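Household Packaging and the Kitchen Store: Notes for Session 8
Short course in home food storage, Bramham Adult Learning Centre

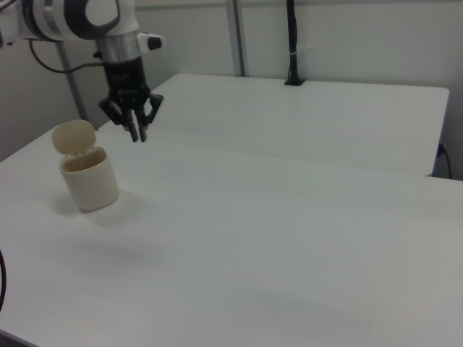 Fig. 1. A small cream-coloured plastic container on a white table.

These notes go with the talk and do not replace it. Please read them before the practical session in April and bring them with you. Words printed in the glossary at the end are used in the sense given there.

1. What we mean by storage

In this course, storage is the time between the moment when food comes into the house and the moment when somebody eats it. For bread this can be one day. For dried beans it can be two years. Most of the food that is thrown away at home is thrown away because this time was longer than the person expected, and the conditions were worse than the person believed.

Four things change food during storage: water, air, light and warmth. We can also count insects and mice, but they are treated in Session 9. Each container that we choose gives some protection against the first three. Against warmth a container helps very little, and there the place in the kitchen is more important.

2. Water

Dry food wants to take water from the air. Salt and sugar become hard, biscuits become soft, and flour makes lumps. Food with much water in it has the opposite problem and gives its water away - a cut cucumber on a plate is a good example. So the same lid does two different jobs, depending on which side of it is wetter.

A common mistake is to put warm food into a container and close it at once. The steam turns to drops under the lid, and the drops fall back on the food. Rice must not wait for hours on the worktop either. Spread it on a wide dish so that it cools quickly, then close it and put it in the fridge within one hour.

3. Air

Oxygen makes fats go rancid. You notice this first by the smell, which many people compare with old paint or wax crayons. Nuts, wholemeal flour, ground seeds and oils are the sensitive ones. White flour and white rice have little fat and keep much longer.

It follows that the size of the container matters. If you keep 353 grams of walnuts in a jar made for one kilogram, most of the jar is air, and you renew this air each time you open it. When the level goes down, move the food to a smaller container. Students often tell me that this is too much work. I agree that for pasta it is not necessary, but for nuts and seeds please try it for one month and compare the smell.

4. Light

Light damages colour and some vitamins, and it also makes oil go rancid sooner. Potatoes turn green in light, and green potatoes should not be eaten. Clear jars on an open shelf look very nice in magazines. For lentils there is not much harm if they are used within a few months. For paprika, dried herbs, tea and oil, choose a container you cannot see through, or keep the clear one in a closed cupboard.

5. Materials

Glass does not take smell or colour and can be washed very hot. It is heavy, it breaks, and the metal lid can rust at the rim.

Plastic is light and does not break easily. It takes the smell of what was inside: a box which had curry powder in it should stay a box for curry powder. Old plastic with deep scratches is difficult to clean well and should go to other uses, for example buttons or string. Do not put hot fat in a plastic container unless the maker says that it is suitable.

Metal tins keep out all light. Many have a loose lid, and for biscuits this is usually enough when you add a sheet of baking paper under it. Acid food must not be kept in an opened can, so move it to glass or plastic first.

Paper and cardboard are good for transport and for mushrooms. They stop neither water nor insects.

6. The lid test

Our practical exercise was written by my colleague Bart Michiels, and I have changed only the order of the steps.

Dry the container inside and outside.
Put one folded sheet of kitchen paper in it and close the lid.
Hold it under water in the sink, upside down, while you count slowly to 33.
Take it out, dry the outside very well, and open it.
Look at the paper and feel it with a dry finger.

If the paper is dry, the container may be used for flour, sugar, nuts and spices. If the paper has a few wet spots, use it for food that is eaten within one week. If the paper is wet, the container is for onions, garlic, or things that are not food. Write the result on a label on the bottom, with the month.

Bring some 8 containers of your own, of different materials if you have them. Do not buy new ones for the course.

7. Labels and order

A label needs two facts: what it is, and when it was opened. The date on the shop package is usually valid for the closed package only. If you pour flour into a jar, cut out the date and the cooking instructions from the package and fix them to the jar with tape.

Put new food behind old food. This rule is known to everybody, but a deep shelf makes it difficult to follow. A tray that pulls out is a cheap solution - even the lid of a shoe box will do for small spice jars.

Never pour new flour on top of old flour. Empty the container, wash it, dry it completely (leave it open overnight), and only then fill it again.

8. Questions to discuss in pairs

Which food did you throw away last month, and how long had it been in the house?
Which cupboard in your kitchen is the warmest? How do you know?
Do you have a container whose smell you cannot remove? What was in it?
Which foods do you keep in the fridge only from habit?

Glossary

Airtight: closed so well that air does not pass.
Rancid: (of fat) changed by oxygen, with a bad smell and a bitter taste.
Headspace: the empty part between the food and the lid.
Decant: to move food from its package to another container.
Rim: the upper edge, where the lid sits.

For the next session, please read sections 2 and 3 again and write down the headspace in three of your containers, measured with a ruler. Centimetres are enough.

Notes revised 28 Feb 2019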